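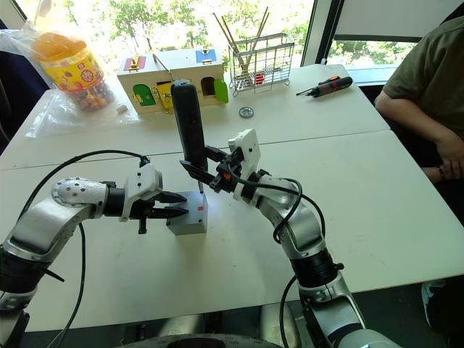
Kapitel 8: Der Werbebrief und seine Messung

Kategorie: Marketing Grundlagen / Direktwerbung
Zuletzt aktualisiert: 6. Sep. 2020

8.1 Einordnung

Der Werbebrief gehört zu den ältesten Formen der Direktwerbung. Er richtet sich an einzelne, dem Absender namentlich bekannte Empfänger und enthält eine Aufforderung, auf die der Empfänger reagieren kann: anrufen, eine Karte zurückschicken, einen Gutschein einlösen. Von der Postwurfsendung, die ohne Namen an alle Haushalte eines Gebiets verteilt wird, unterscheidet ihn die Adresse. Die teiladressierte Sendung liegt dazwischen. Sie nennt Straße und Hausnummer, aber keinen Namen.

In Kapitel 7 wurde die Reichweite als Kennzahl behandelt. Beim Werbebrief hilft sie wenig. Die Zahl der Empfänger steht vor dem Versand fest und entspricht, abzüglich der Rückläufer, der Auflage. Von Interesse ist, wie viele der Angeschriebenen antworten und was eine Antwort kostet.

8.2 Ein Fall zum Einstieg

Der Büromöbelhändler Kasten verschickte im Dezember einen Brief an 385 Geschäftskunden, die länger nicht bestellt hatten. Beigelegt war eine Antwortkarte, mit der sich der neue Katalog anfordern ließ. Den Text hatte Frauke Ehlers aus dem Vertrieb geschrieben. Er umfasste eine Seite und nannte das Angebot erst im dritten Absatz.

Neun Karten kamen zurück. Das entspricht einer Rücklaufquote von 2,3 Prozent. Im Haus wurde das Ergebnis unterschiedlich beurteilt. Der Vertrieb hielt die Aktion für gescheitert, die Geschäftsleitung wollte sie wiederholen. Eine Grundlage für die Entscheidung fehlte beiden Seiten, denn vor dem Versand war kein Ziel festgelegt worden. Auch war nicht erfasst worden, wie viele Empfänger statt der Karte das Telefon benutzt hatten.

Die Agentur Murneo, die später hinzugezogen wurde, stellte als Erstes die Adressliste infrage. Sie enthielt Firmen, die umgezogen waren, und in vielen Datensätzen fehlte ein Ansprechpartner. Marietjie Joubert, dort für Adresspflege zuständig, schlug vor, den Brief unverändert zu lassen und zunächst nur die Liste zu bereinigen. So ließe sich bei einer zweiten Aussendung erkennen, welchen Anteil die Adressen am Ergebnis hatten. Wir kommen in Abschnitt 8.5 auf den Fall zurück.

8.3 Grundbegriffe

Auflage: Zahl der versandten Briefe.

Rückläufer: Briefe, die als unzustellbar zurückkommen. Sie werden von der Auflage abgezogen, wenn die Quote auf zugestellte Sendungen bezogen werden soll. In Berichten ist immer anzugeben, welche Bezugsgröße verwendet wurde.

Rücklaufquote: Zahl der Reaktionen geteilt durch die Zahl der Briefe, angegeben in Prozent. Was als Reaktion gilt, wird vor dem Versand bestimmt.

Kosten je Reaktion: Gesamtkosten der Aussendung geteilt durch die Zahl der Reaktionen. Zu den Gesamtkosten zählen Text, Gestaltung, Druck, Kuvertierung und Porto, ebenso die Miete fremder Adressen.

Umwandlungsquote: Anteil der Reaktionen, aus denen ein Auftrag wird. Eine Aussendung mit niedrigem Rücklauf kann sich lohnen, wenn dieser Anteil hoch ist und die einzelnen Aufträge groß genug ausfallen.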